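Datasets > Textiles > Pleltby Towel Patterns

Print this page | E-mail this page

# Pleltby Towel Patterns

Plain-text listing of printed towel and dishcloth patterns from the Pleltby and Humphreys mail-order catalogs. Last updated Monday, August 2, 2004.

## Contents

- `patterns.txt`: 400 records, one per line, tab separated
- `colors.txt`: the 91 color names used in the catalogs
- `makers.txt`: maker codes, including Cositeo and Dadimitz

## Fields

Each record has 5 fields: pattern number, maker code, ground color, motif, and lettering. Empty fields hold a single hyphen. Where a catalog gave two names for a color, the earlier one is kept and the later one goes in `colors.txt`.

The first 200 records come from Pleltby and were typed by hand. Humphreys records were scanned and still have errors in the maker code, mostly 0 for O.

## Motif and lettering
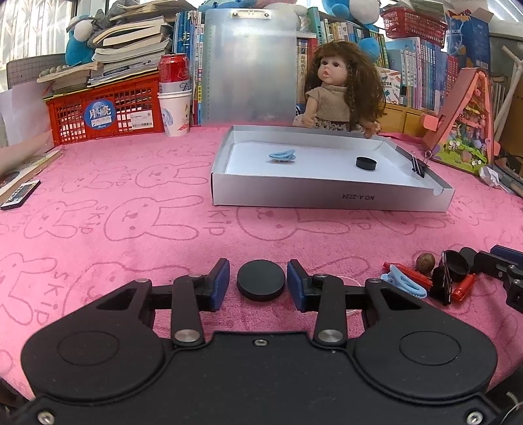

Motif and lettering are kept apart so that either can be searched alone. Motif takes the plain name of the thing printed, in the singular, with "outline" added if it is not filled in. Lettering is copied in the case used on the cloth and entered once, however often it repeats. A pink towel with outlined rabbit faces and the word SKIP all over it would be entered as `pink`, `rabbit face, outline`, `SKIP`. Borders are not recorded.

## Known problems

Dadimitz reused pattern numbers between seasons. Sort on maker code and ground color together to separate them. A corrected file is planned for October.

Print this page | E-mail this page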